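# Refitting a stretched fitted sheet

Applies to beds with a freestanding headboard and a sheet that has lost some elastic. Allow 20 minutes the first time.

## Before you start

1. Strip the bed down to the mattress protector.
2. Move pillows and the top cover to a chair or side table. The floor picks up lint.
3. Check the corner depth of the sheet against the mattress. A sheet that is 3 cm short will pop off at night no matter how it is tucked.

## Fitting

1. Find the care label. On most sheets it sits at a bottom corner, but Cirnon sews it at the top left, so check the packaging if you still have it.
2. Start at the headboard. If there is a gap behind the bed, pull the mattress toward the foot by a hand's width.
3. Hook both head corners fully under the mattress before touching the foot end.
4. Walk the sheet down to the foot. Keep the side seams parallel to the mattress edge.
5. Hook one foot corner, then the other. Lift the mattress corner with the free hand; do not drag the sheet over it.
6. Push the mattress back against the headboard.

## Smoothing

Work from the head down with flat palms. Clear the bed first. Small items left on the sheet hold folds in place, and paper slides down against the headboard and gets lost there.
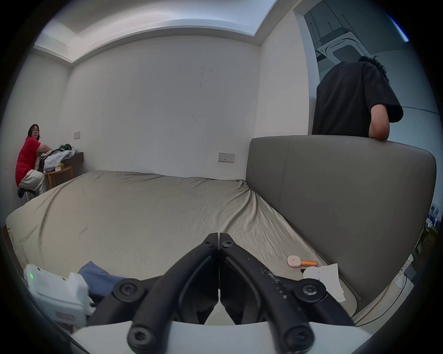 *Fitted sheet on, not yet smoothed or cleared.*

Take off cloths, papers and electronics, then pull each side down and tuck the slack under. Remaining creases in cotton can be treated with a water spray and left to dry uncovered.

## Notes

- Sheet clips help on mattresses with rounded corners. Fit them diagonally under each corner.
- Upholstered headboards mark easily. Keep the spray bottle away from the fabric.
- Tala Karam suggested marking the head end with a single stitch of colored thread. It survives washing better than a pen mark.

Last revised September 2019.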